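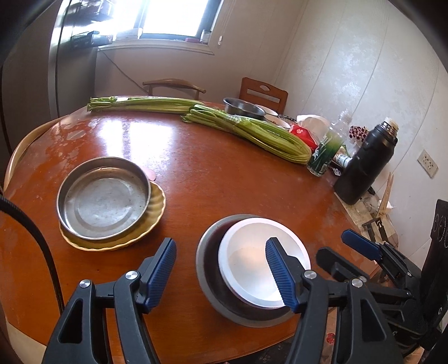
Esstisch, rotbraun, mit Flecken links. Um den geht es.

Hatice Taşdemir
Donnerstag, 25. Juni 2020

Thread zum Thema alte Möbel erben, weil ein paar von euch gefragt hatten.

1/ Der Tisch stand bei meiner Tante in Vetberg. Bei der Wohnungsauflösung blieben 191 Posten auf der Liste, von der Schrankwand bis zum Eierschneider. Genommen habe ich elf.

2/ Ein Entrümpler wollte für den Rest 3.115 Euro. Das zweite Angebot, von Gezer, lag deutlich darunter, dafür mussten wir die Lampen selbst abbauen. Holt euch immer ein zweites Angebot.

3/ Wertanrechnung gab es fast keine. Massive Möbel aus den Siebzigern will zurzeit kaum jemand, auch gut erhaltene. Zwei Händler haben abgewinkt, einer hat nicht zurückgeschrieben.

4/ Was wegging: die kleinen Sachen. Nähkasten, Schreibtischlampe, Küchenwaage. Alles über Kleinanzeigen, alles am selben Wochenende. Die Schrankwand stand drei Wochen drin und ging dann als Geschenk an Selbstabholer.

5/ Papiere zuerst durchsehen. Bei uns lag der Mietvertrag in einem Ordner mit der Aufschrift »Perkeo«, zwischen Campingplatzrechnungen. Ohne ihn hätten wir die Kaution nicht so schnell geklärt.

6/ Kündigungsfrist: Als Erben hatten wir ab Kenntnis einen Monat Zeit für die Sonderkündigung, danach laufen drei Monate. Die Miete geht bis September weiter. Das hatte von uns keiner eingeplant.

7/ In der Familie vorher festlegen, wer was bekommt, und zwar schriftlich. Bei uns gab es Streit um ein Kaffeeservice, das am Ende keiner haben wollte. Steht jetzt bei meinem Bruder im Keller.

8/ Zum Tisch: Die Flecken bleiben vorerst. Abschleifen traue ich mich nicht, der Tischler will ihn erst sehen – Termin habe ich noch keinen. Politur habe ich da, aber noch nicht aufgemacht.

9/ Wer eine gute Adresse für Oberflächen im Raum Vetberg kennt, gern drunterschreiben.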